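Home Visits Workshops Calendar Contact

Open day at the Prulberg workshops, 26th September

I had been meaning to go to the Prulberg open day for years, and this time I finally got myself on the early bus and did it. What a great day out! The workshops are up the hill behind the old Catacutan mill, and you can smell coffee and machine oil from the parking lot, a combination I now associate with happiness.

You sign in at a folding table, get a paper wristband and a map, and after that you can wander wherever the doors are open. I was told there would be up to 800 visitors over the day. It never felt crowded except at lunch, when the soup line went out the door and halfway down the ramp (worth it, get the barley one).

I started at Brikunness, the print shop on the lower floor, where they let me pull my own poster. It came out crooked and I love it. They keep their type in long shallow drawers with handwritten labels, and the woman at the press was patient with a whole family who all wanted to ink the roller at the same time. I stayed much longer than I meant to and missed the first talk.

Upstairs was the part I had really come for. The upper hall is one long bright room full of benches, white surfaces and equipment, with people working and talking while visitors drift between them. I like that so much better than a showroom. You catch half a conversation about a stubborn screw, and then somebody looks up and asks if you want to come closer. Yes, I always want to come closer!
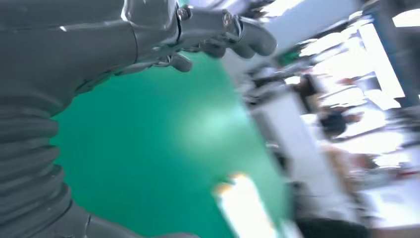

I ended up going around the hall twice. The second time I paid more attention to the small stuff: how people set out their tools, which benches were tidy and which had a lunch box parked on top of the drawings, how much of the day goes into cleaning up so the next job can start. One man showed me how he sorts his offcuts by length, and I went home and did the same in my garage.

The Tuvusari room at the far end does repairs, mostly lamps and radios. You can bring one thing and they will take a look while you wait. I hadn't brought anything, so I watched a lady's kitchen radio get a new cord and a good dusting. She did a little dance when it came on.

A few practical notes if you're thinking of going. Parking is 5 dollars and the lot fills early, so take bus 590 if you can. It stops at the bottom of the hill and the walk up is steep but short. The talks last half an hour and there were 4 of them, all in the side room with the squeaky chairs. Wear closed shoes, they do check. The elevator is slow, but it goes to both floors and there is a bench next to it.

There is a smaller open day in April with just the print shop and the repair room. I've already put it on the kitchen calendar, and the toaster is coming with me.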